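Point d'avancement – laverie partagée de la résidence Penero
Destinataire : Kazuhiro Sugiyama, fonds Voma

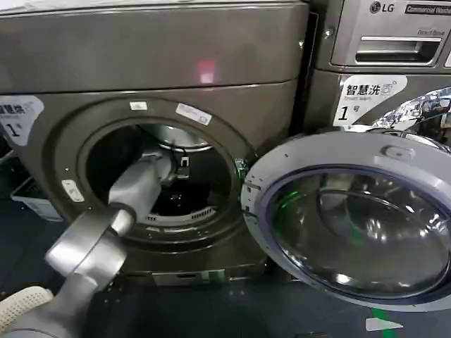 2020-01-28

Bonjour Kazuhiro,

Rapport un peu court, désolé, je le boucle entre deux rendez-vous. L'essentiel : on est dans le budget, en retard sur les travaux, en avance sur les inscriptions. Détail plus bas.

Travaux

Local du rez-de-chaussée livré en décembre, sauf l'évacuation au sol. Le plombier avait prévu une pente vers le mur de rue, or la dalle remonte de ce côté-là. Repris depuis, nouveau siphon posé au fond. Reste le joint entre carrelage et plinthe, à refaire sur toute la longueur. Électricité conforme, attestation reçue, je vous la scanne dès que je remets la main dessus. Peinture : une seule couche pour l'instant, la deuxième attendra que les murs sèchent vraiment.

Ventilation – point dur. L'extracteur commandé chez Koyama est arrivé avec le mauvais diamètre de gaine. Renvoyé, échange accepté, pas de surcoût, mais toujours pas de date ferme. Sans extracteur pas de séchage en continu, donc on limite les créneaux à la journée. Les locataires du premier se plaignaient de l'humidité dans la cage d'escalier, ça va mieux depuis qu'on laisse la porte de la cour entrouverte. Solution provisoire évidemment.

Inscriptions

Objectif de l'hiver : cinq foyers. On en est à neuf, tous de la résidence sauf deux qui viennent de la rue Zisdale. Question qui revient à chaque fois : est-ce qu'on ouvre aux immeubles voisins ? La convention dit « en priorité les résidents », ce qui n'interdit rien. J'ai dit oui à titre d'essai, jusqu'à la fin du trimestre. Dites-moi si ça vous pose problème.

Le planning papier affiché à l'entrée ne marche pas. Ratures, créneaux pris par deux personnes, un feutre qui disparait tous les trois jours. On passe au cahier tenu par l'accueil, pas très moderne mais au moins lisible. L'appli de réservation est repoussée, le devis était trop haut pour ce qu'elle apportait.

Argent

Dépenses engagées conformes au tableau de novembre, à deux lignes près :
– plomberie : dépassement à cause de la reprise de pente, couvert par la ligne imprévus
– signalétique : rien dépensé, on a imprimé nous-mêmes

Je demande le report de la ligne signalétique sur l'achat d'étagères et d'une table à plier le linge. Le montant ne change pas, seulement l'affectation. Il me faudrait votre accord par écrit, un simple mail suffit.

Deuxième tranche : les factures sont prêtes, il manque celle du carreleur (relancé deux fois). Si vous pouvez verser sur les pièces déjà transmises et solder ensuite, ça nous arrangerait beaucoup pour la trésorie.

Ce qui coince

L'assurance. Le contrat de la résidence couvre le local mais pas le linge des usagers. L'assureur propose un avenant, cher. L'autre piste : un règlement intérieur signé à l'inscription avec une clause de responsabilité. Brouillon fait, sept articles, à relire par un juriste si vous en avez un sous la main.

Le bruit aussi. Plus rien après 21 h, c'est la règle, globalement respectée. Un voisin a quand même écrit au syndic. Je le vois la semaine prochaine pour parler horaires et tapis antivibrations.

Suite

Relancer Koyama pour l'extracteur, refaire le joint, deuxième couche de peinture, réunion des usagers dès que la salle commune est libre. Prochain point quand l'extracteur sera posé, avec le tableau complet et les factures manquantes.

Merci de me répondre d'abord sur la signalétique, le reste peut attendre un peu.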